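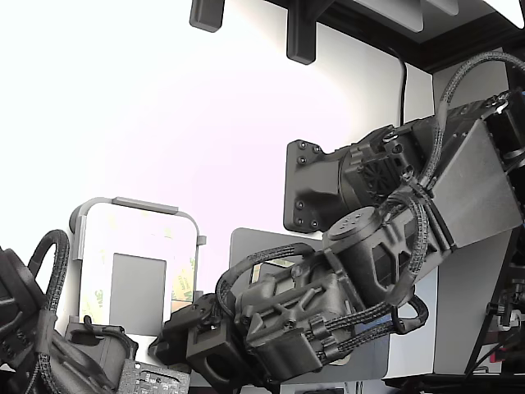

A robotic arm with dark gray housings and a pale side panel.

12/7/22

The Nosska Herons have signed left-hander Ineke De Haan through next season, which should bring some calm to a bullpen that spent most of the summer looking for the exits.

De Haan comes over from Mirnow, where she led the club in saves with 18 and in conversations with the plate umpire by a margin that was never officially kept. Terms were not announced. The Herons have a habit of not announcing terms, and fans have a habit of guessing them from the price of parking.

Her numbers deserve a second look. De Haan blew three saves last year, all of them against Jandomia, and all on the road. Take away those nights and she was as close to automatic as this league gets. Leave them in, as the standings insist on doing, and Mirnow missed the playoffs by a game.

"I've watched the tape of those," De Haan said. "I don't recommend it."

Nosska manager Paul Verhoeven was in a good mood, by his standards, which means he took both hands out of his pockets. He said De Haan would start camp as the closer and would stay there "until she gives me a reason or I run out of patience, and I'd like to see the reason first."

Patience was in short supply last season. The Herons tried six different pitchers in the ninth inning, among them a backup catcher who got two outs and has asked to be left alone about it. The club led the league in innings that began with a lead and ended with a meeting on the mound.

De Haan relies on a sinker and a slow curve that hitters tend to describe with their hands. She does not throw especially hard and says she never has. Right-handed batters gave her some trouble in the second half, and the Herons would like her to use the changeup more. She would like that too, she said, once it starts behaving.

The signing fills the last big hole on a roster that lost its shortstop in November and still has no obvious leadoff hitter. The front office says it is looking at both spots.

Nosska drew 1,052 to its final home game, a loss in extra innings. The Herons open the new season at home against Jandomia, and De Haan said she had already noticed.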